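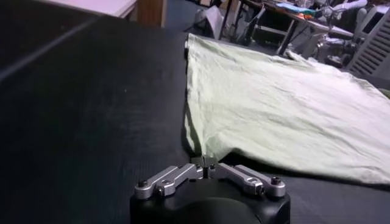 How to Set Up a Club Time Trial Course

A time trial sends riders off one at a time over a measured course and ranks them by elapsed time. The instructions on this page cover a small club event on open roads, using the Skadirside out-and-back course as the worked case. They assume that the club already has insurance and a road use permit. They do not cover mass-start races.

What you need

A calibrated cycle computer or measuring wheel
Two stopwatches and one spare, all of the same model
Start sheet and finish sheet, on separate clipboards
Race numbers and safety pins
Road marking chalk
Warning signs and cones
High-visibility vests for everyone working on the road

Step 1. Pick the road

Look for a road with a good surface, few side roads and no traffic lights. Left turns across traffic should be avoided. The Skadirside course starts at the Altadia road junction and runs east to a traffic circle, where riders turn and come back on the same road. A traffic circle is the best turn point for an out-and-back course. If there is none, use a wide, quiet side road and post two marshals at it.

Ride the full course at the hour the event will be held. Traffic on the Altadia road is light before breakfast and heavy by midmorning, so a visit in the afternoon tells you little.

Step 2. Measure the distance

Inflate the tires to your normal riding pressure and let the bike stand outside until it is at air temperature. Ride a known distance first and correct the wheel setting on the computer. Then ride the course along the line the riders will take, staying a constant distance from the edge of the road.

Measure it at least 2 times. If the readings differ by more than 15 meters, measure again. Use the average of the readings and move the finish line to suit. Do not move the start once it has been approved on the permit.

Step 3. Mark the start and finish

Place the start and finish at separate points, far enough apart that riders waiting to start do not stand near riders finishing. On the Skadirside course the finish is 52 meters short of the start, on the opposite side of the road.

Chalk a line across the lane at each point. Tie the location to a fixed object, such as a numbered utility pole, and write the offset on the course sheet. Chalk does not last, and the next organizer will need to find the same line.

Step 4. Write the start sheet

Riders start at one-minute intervals. Number 1 starts one minute after the official start time, so that each rider's number equals the starting minute. This makes the arithmetic simple: subtract the rider's number, in minutes, from the watch reading at the finish.

Put the fastest riders on numbers ending in 0 and 5, and spread the rest between them. Leave 6 blank slots at the end of the sheet for late entries. A rider who misses the assigned minute may start in a gap at the starter's discretion, but the time is still counted from the assigned minute.

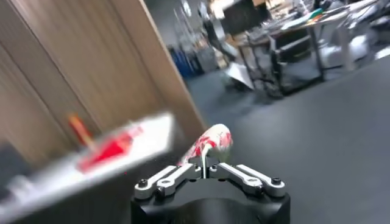

Red-marked white object and gripper

Step 5. Run the watches

Start all the watches together at the official start time. One stays with the starter, and the other two go to the finish. Compare them again after the last rider has left, and once more when the event is over. If one has drifted, discard it and use the spare.

The finish needs two people: a timekeeper, who reads the watch aloud as the front wheel crosses the line, and a recorder, who writes down the reading and the rider's number. Record times to the whole second. Hand timing to tenths is possible but adds no real accuracy over this distance.

If a number cannot be read, write the time with a blank next to it and sort it out later from the start sheet. Do not ask riders to call at the timekeeper after the line — they should keep rolling and clear the road.

Step 6. Work out the results

Copy the finish sheet to a clean page before doing any subtraction. Have a second person check each result. Post the provisional list at the sign-on table and allow 15 minutes for queries before you call it final.

Clubs in the Devadiga series must send results on the Skevico form, with riders who did not start (DNS) and did not finish (DNF) listed at the bottom. Keep the original sheets until the end of the season.

Course notes for Skadirside

The shoulder near the culvert is due for resurfacing in April. Check for loose gravel before each event and sweep it if needed. If the road crew is on site, the course is closed and the event moves to the reserve date.

Page last revised 22 March 2021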